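Lesezeit: 3 Minuten

Schwarze Hosen und ein großes Bett: Wäschefalten in der Pension Siladska

Ich falte schlecht. Meine Pullover liegen im Schrank wie überfahrene Tiere, und darum wollte ich unbedingt mit der Frau reden, die in der Pension Siladska die Wäsche macht. Ihren Namen möchte sie nicht lesen (»sonst rufen die Nachbarn an!«), aber erzählen wollte sie gern. Gleich vorweg: Einen Bügeltisch hat sie nicht. Sie faltet auf dem Bett.

»Am Tisch hängt mir immer ein Bein runter«, sagt sie. »Auf dem Bett hab ich Platz, da kann ich die Hose erst mal hinwerfen und gucken, wie sie fällt.« Das Bett hat ein gestreiftes Laken in Blau, Grün und Weiß, und ich finde das ja praktisch - auf Streifen sieht man gleich, ob etwas schief liegt. Sie lacht. »Ich guck auf die Naht. Die Streifen sind nur hübsch.«

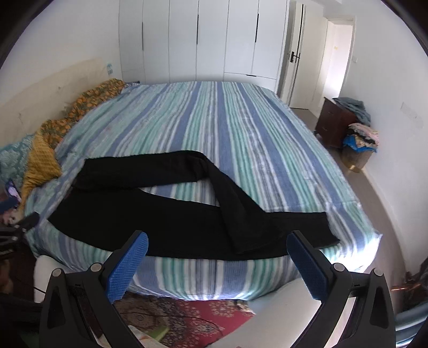 Erst die Beine, dann der Bund

Mit schwarzen Hosen kennt sie sich aus. 22 Stück kommen in einer normalen Woche zusammen, fast alle vom Service im Plaken, dem Lokal nebenan. Ich frage, womit man anfängt. »Mit den Beinen. Die müssen aufeinander, Saum auf Saum. Wenn eins geknickt ist, streich ich es vom Knie nach unten aus, mit der flachen Hand.« Erst danach kommt der Bund dran, und dann wird zweimal umgeschlagen. Zwei Hosen hat sie mir gezeigt, an der dritten durfte ich selbst ran. Na ja.

Und Oberteile? Die mag sie weniger. »Ärmel sind zickig«, sagt sie, »die liegen nie so, wie man sie hinlegt.« Ihr Rat: alles flach ausbreiten, auch wenn es ewig Platz frisst, und mit den Fingern an den Säumen entlanggehen, bevor irgendwas geklappt wird.

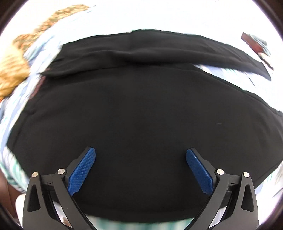 Bei Schwarz kommt noch die Sache mit den Fusseln dazu. Sie schwört auf einen feuchten Handschuh, von Kleberollen hält sie gar nichts. »Die sind nach 6 Hosen leer, und dann steh ich da.« Ich habe es zu Hause gleich ausprobiert, und doch, mein Handschuh macht das prima - nur tropfen darf er nicht!

Zum Schluss wollte ich wissen, ob sie privat auch so ordentlich ist. Da hat sie erst mal Kaffee nachgeschenkt. »Meine eigenen Sachen«, sagt sie dann, »die liegen auf dem Stuhl.«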